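Ticket 242: Gift receipts going out twice, or not at all
Queue: Grultum donations system
Raised by: Tarnska Kidney Trust, supporter care
Priority: High (was Low, then the phone started)
Status: Closed, with sulking

Reported

Monthly donors who gave in January had either two thank-you letters or none. The ones with two rang to ask if we'd taken the money twice. We hadn't. The ones with none rang to ask if we'd taken it at all. We had.

Grultum's own dashboard showed a green tick and the words "All receipts sent", which was true in the sense that receipts had been sent.

Steps taken

1. Logged out and back in, as the help page advises for everything from lost passwords to subsidence. No change.

2. Compared the bank file with the receipt log. 300 monthly gifts came in, and every one matched to a donor. So the money side is fine and the fault is in the letters.

3. Exported the receipt log and sorted by donor number. All the doubles belonged to people with two addresses on file, usually a home and a "c/o". Grultum was writing to both. It is nothing if not thorough.

4. Looked at the missing ones. 18 donors, all moved over from the old Sterngate database, all with a blank in the "preferred contact" box. Sterngate treated a blank as "post". Grultum treats a blank as a vow of silence. 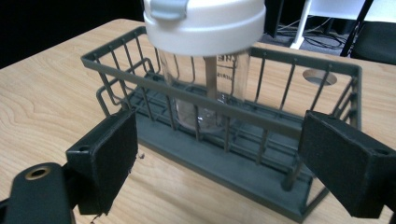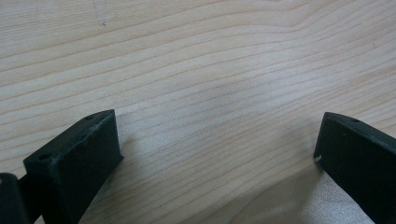 Wire basket with the bottle in it, then the tabletop.

5. Rang the Cheung helpdesk, who look after Grultum for us. Was told the double letters are "expected behaviour". Asked who expected it. Was put on hold until 4.20pm.

6. Cheung rang back and found a setting called "Honour all addresses", switched on by default in the last update. Switched it off. Sent a test gift of £2 from the office account. One letter produced, spelt correctly, thanking us warmly for our support of ourselves.

7. Filled in "post" for the 18 Sterngate records by hand. The bulk edit tool offered to do it for me and then offered to do it to every donor we have, so I declined.

8. Ran the missing receipts as a separate batch. Checked each name against the bank file before printing. All present.

Outcome

Duplicates stopped, missing letters in the post. An apology went to the double-letter people as one letter each, which I checked more than once.

Still open

The dashboard tick stays green whatever happens. Cheung have logged this as a "feature suggestion". New ticket to follow.

Gift Aid wording on the receipt still has a full stop in the middle of "tax.payer". Donors have been very kind about it.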